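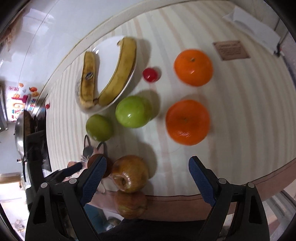
Fruit table - progress report to the Lestel fund
2026-02-02
Posted by the Peltberg kitchen project
3 shares | 2 comments

Quick one as the form is due tonight. Numbers first, then what went wrong.

Spent so far: £606. Nearly all on fruit, the rest on cloths and plates. Receipts are in the folder, bar one from the market which I'm still chasing.

The fruit table is now out 5 mornings a week at the Cheetham room. Was meant to be 3 but people kept asking. Same idea as in the bid - fruit out on a proper tablecloth, help yourself, no sign-up sheet. The striped cloth with the pink border has been a hit, far more than the bare table we started with in the autumn. Looks like someone's home. Washes well too.

What goes:
Bananas. Always first, even with brown marks on the peel. We keep them on the white oval plate so they don't get knocked about. Had been throwing out the spotty ones, now we leave them and they get eaten.
Oranges. Slower. Big ones are hard to peel for small hands and for anyone with sore fingers, so we've begun cutting some into quarters at the half past ten break. Will order smaller ones for March.
Green fruit - mixed. Some children won't touch it, the older ones will.
Little red tomatoes. Tiny but popular, we now buy more of these and fewer oranges.

Waste is down. We're not weighing it (said we might in the bid, sorry, no scales yet) but the compost bin used to go out full on a Friday and now it doesnt.

Problems. Bridmont delivery came late 2 weeks running in January and we had to buy from the corner shop at corner shop prices. Have spoken to them, new slot agreed, first one was on time. Also the room is cold first thing so people grab and go, not much sitting down. Heater has been reported to the landlord.

Not done yet: the recipe cards. Text is written, needs printing. Also the second table at the far end, waiting on a cloth to fit it.

Next: recipe cards out by March, smaller oranges, sort the scales. No change to the budget asked for at this stage. Will send the missing reciept when I have it.

Comments (2)

Tuesdaymum: My two now ask for a banana before coats are off. Please keep it going

greenbench: Any chance of pears? Happy to bring some from the allotment when they're in season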